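Open day at Meddale, pick and place cell
Forum: Grippers and end effectors

fatos_l
January 8, 2024
Went to the Grenduvard open day at the Meddale site. The demo was single-item picking with a two-finger parallel gripper and a wrist camera, no suction. Cell 2 took visitor requests. Nadja Prantl ran it and answered questions for 25 minutes, mostly on grasp planning. No cycle times on the handout.

torque_ripple
Without cycle times it's a trade show. Did they say what the planner does with tall, thin cartons? Ours tips them whenever one finger touches first.

fatos_l
She said it centers on the narrow axis from the wrist view and closes at low force until both pads report contact. I asked for the force value and didn't get one.

brirnlow_tech
Low force is fine until the carton is heavy at the top. I'd still use suction on a flat printed face.

torque_ripple
Disagree. Suction on thin board pulls the panel out, and any crease leaks. Fingers are slower but you keep the grip.

fatos_l
Wrist camera view from the cell, fingers open:
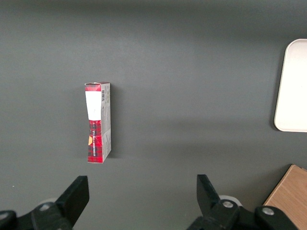
Tall plaid carton, white tray at right, corner of the wooden board lower right.

brirnlow_tech
The front panel looks a bit creased near the bottom. I'll give you the leak point – on that carton. Matte gray table helps the segmentation too. Try it on gloss.

torque_ripple
Asked the same at the Milošević demo last March and they changed the subject. Is Grenduvard doing another one?

fatos_l
Not announced. I've emailed Nadja about the force value and will post it if she replies.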